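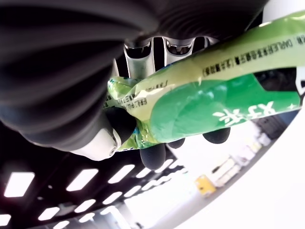 Wistov Grasp Monitor
Grasp verification and slip detection for wrist-camera cells

Overview

Wistov Grasp Monitor is a software module that checks a grasp after the fingers close and keeps checking it until release. It reads a single wrist camera and the gripper's own position and current signals. Output is one grasp state, one confidence value and, on request, an outline of the held item.

The module was written for glossy flexible packaging: snack bags, pouches, sachets, refill packs. Film of this kind reflects overhead lighting and changes shape under the fingertips, and a fixed template match fails on both counts. Grasp Monitor tracks the contact areas at the fingertips and treats the rest of the pack as free to deform.

Grasp states

EMPTY: fingers closed, no item between them
HELD: item in contact and stable
EDGE: item held near one end, free end unsupported
SLIP: item moving relative to the fingertips
UNKNOWN: view blocked or overexposed

EDGE does not stop the robot by default. It can be mapped to a reduced speed profile in the planner, with separate limits for linear and wrist rotation moves.

Image handling

Orientation is taken from the robot pose, so the camera may be upside down or at any tilt. Regions that belong to the gripper (links, housing, fingertips, wrist cover) are masked from a calibration sweep of 90 poses. Repeat the sweep after changing fingertips. Ceiling lights in the background are excluded from the exposure calculation when the option "Ignore fixed sources" is on.

Printed text on the pack is not read. For label or code reading, use Stutberg Read on the same camera stream.

Specifications

Camera input: 60 frames per second, color, global or rolling shutter
Cameras per license: 2
State update: every frame
Event log: last 600 grasps, with one still per state change
Interfaces: TCP socket, ROS 2 topic, digital output for SLIP
Operating system: 64-bit Linux
GPU: optional, required for the outline output

Compatibility

Tested with two-, three- and four-finger adaptive grippers with rubber or silicone pads. Vacuum tools are not supported. Integration with the Gerninik motion planner is included; other planners connect through the socket interface.

Delivery and support

Supplied as a signed installer with a node-locked license. The October release adds per-item thresholds and export of the event log to CSV. Existing calibration files load without changes.

Integration questions: Mirta Ibarra, applications
Licensing and quotes: Bimla Kushwaha, sales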